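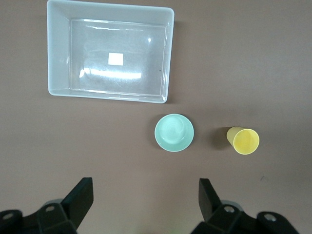 Rurevus Tabletop 3 is the demonstration set that ships with the Nodel wrist camera kit. It contains 1,857 episodes of short pick-and-place work, recorded on one arm with a parallel two-finger gripper. The kit's camera looks past both fingers at the table, so the pads stay in view at the bottom while the targets - typically a bin, a bowl and a cup - sit ahead of them. Glare on the floor of the white bin is left in; no exposure correction was applied to any stream.

Contents

episodes/ - one folder per demonstration, with wrist video, joint positions and gripper width
tasks.csv - 68 task strings in English, keyed by episode
calib/ - camera intrinsics and hand-eye transform
splits/ - train and held-out lists

Joint positions and gripper width are logged on the arm controller clock. Video has its own clock. Use the offset in each episode's meta.json before pairing them. Loader versions before 3 ignore this field and will give you misaligned actions without a warning.

Collection

All episodes were teleoperated at the Baranauskienė lab by 12 operators using the Flallus hand controller. Failed grasps were kept if the operator recovered within the same episode. Aborted episodes were removed.

Known issues

The hand-eye transform was redone in March after the camera bracket was replaced. Episodes recorded before that use calib/old.
Translucent plastic gives poor results with the bundled depth estimator. Treat its output on bin floors as unusable.
Gripper width reads slightly above zero when the fingers are fully closed. Threshold accordingly.
There is no fixed overhead view in this release. Policies that need one will not train on it as is.

License and contact

The data is free to use for research with the kit or without it. Commercial use requires a Nodel kit license. Report bad episodes by folder name to Hiyori Fujimoto, dataset maintainer.

Last updated February 3, 2026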